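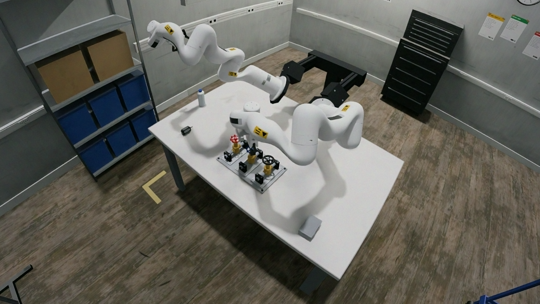 Valve-turning by remote control goes to the simulator first at Skarmont

August 4, 2026

Operators at Skarmont are teaching a two-armed robot to open and close valves by steering it themselves, one handwheel at a time, in a computer model of their own test room. The company said it has now recorded 165 complete runs of the task and kept 159 of them for training.

The work is part of a project called Gengate, which started in May. Its aim is to have a robot take over routine valve checks at small pumping stations, where a worker may drive a long way to turn a wheel a few times and write down that it moved.

The simulated setup is a white table with a rig of three valves on a metal base plate. The valves have yellow bodies, and their handwheels are red, blue and black. Two white arms reach over the table from a black stand. The operator sits at a desk with a pair of hand controllers and a screen. Moving a controller moves the matching arm, and squeezing a trigger closes the gripper.

A run begins when the software names a color. The operator brings the gripper down over that wheel, closes on it, gives it a quarter turn, lets go, lifts clear and takes a fresh hold. This goes on until the valve reads as fully closed. The operator then backs the arm away and marks the run as finished.

"The turning is easy. The letting go is where people have trouble," said Yesenia Aguirre, who leads the operator group. "If you open the gripper while you're still pulling sideways, the wheel swings back a little. The robot will learn that too if you leave it in."

The six runs that were dropped all had a problem of that sort or were stopped partway through, she said. Operators can throw out their own runs without giving a reason, and Aguirre said she would like to see them do it more often.
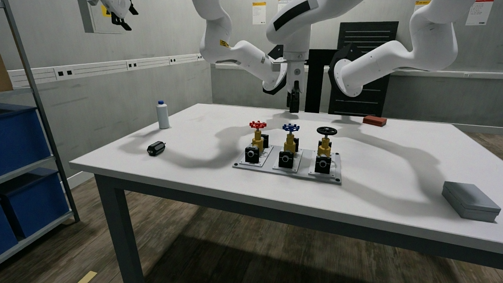

New operators get 15 minutes of free practice before anything is saved. Most spend it on the middle valve, which has a neighbor on each side and leaves less room for the fingers. Aguirre teaches them to come straight down from above and to keep the wrist still until the gripper has closed.

Other objects are left on the table during the runs, among them a bottle with a blue cap. They play no part in the task. The operators are told to steer clear of them and carry on, and a run in which the arm knocks something over is still kept if the valve gets closed.

The recordings hold the position of every joint, the state of the gripper and the view from several simulated cameras. A training program run by Aquino, the project's software partner, uses them to build a controller that picks its own movements. Aquino has trained 2 versions so far. The first could find the right wheel but often let go too early. The second is still being tested, and the company gave no results for it.

Agnes Westerberg, project manager for Gengate, said the simulator was chosen mainly to save wear on equipment. A new operator tends to push too hard in the first hour, she said, and in the model that costs only a reset.

"We will need runs on the real arms as well," Westerberg said. "The friction in a real valve stem is different every time, and the model is too polite about it. But we don't want to spend our first month on real hardware learning how to hold a wheel."

The real test room is at the company's building in Driltumham. Operators who have worked in the simulator will repeat the same task there with the same controllers. Westerberg said the team had not settled how many runs it would record on the real arms, and that it would depend on how the second version does.

Skarmont also plans to add stiff valves to the simulated rig, along with a run in which the wheel does not move at all. In that case the operator is supposed to try twice, let go and report it.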